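Brushes and Orange Paint: From the Sorkora Tabletop

Welcome to the gallery! If you've followed these pages for a while you already know how much I love a good brush, and this set has plenty of them. We had the white tabletop, the carved rack, some paper and one color. I can't think of a nicer way to spend a Wednesday afternoon.

The gallery has grown to 580 pictures now, mostly paper and ink, so a burst of orange is very welcome around here.

The rack and the brushes

I'm a little bit in love with this rack. Dark wood, a turned post, fretwork all curls along the bottom, and the finials at the ends of the crossbar swirl up almost like dragons. The small metal hooks are spaced along the bar, and the brushes hang from them with their tips down, the way brushes should always rest between sessions.

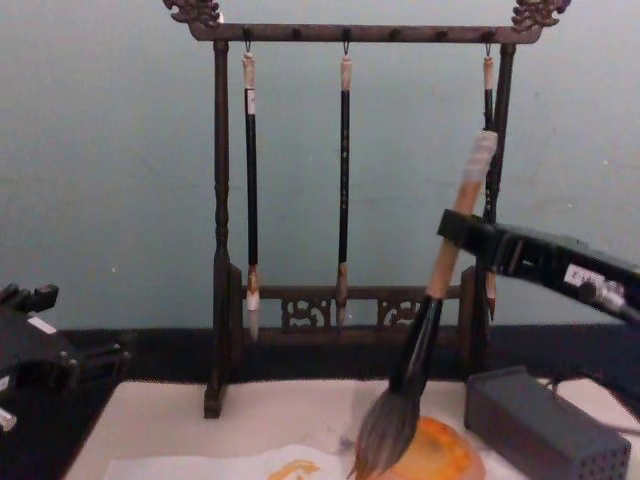
White bristle and brown bristle behave so differently that it's worth keeping both within reach. As a rule the white hair brushes (goat, usually) are soft and thirsty. They hold a lot, they bend a lot, and they'll give you a fat, wet line if you let them. Brown hair tends to be springier and snaps back to a point, so I reach for it when I want edges.

Then there are the big brushes, and oh, I do love a big brush! You have to move your whole arm, and one good load of paint goes a long way. Roll the tip against the rim of the dish before you lift it to the paper and you'll save yourself a lot of drips.

Orange on white

Black ink gets all the glory in calligraphy, but try one bright color on plain white paper sometime. Every change of pressure shows up. The diagonal strokes in this set go from thick and full to thin and scratchy, with a few narrow trailing lines off to the side, and I like the scratchy ones best. 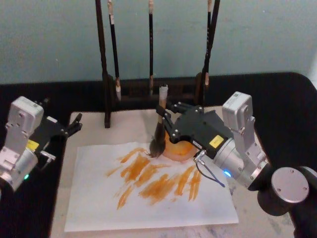
That dry, broken look has a name, "flying white," and people practice for years to get it on purpose. A fairly dry brush and a quick hand are the way in. Paper with a bit of tooth helps too.

If you'd like to play along at home, pick one color, one brush and one direction, then fill half a sheet with overlapping strokes. Leave the other half blank for a while and see what it asks for – mine nearly always wants a circle.

More brushes, and some blue, in the Bindanau gallery next door. Set 12 is my favorite over there.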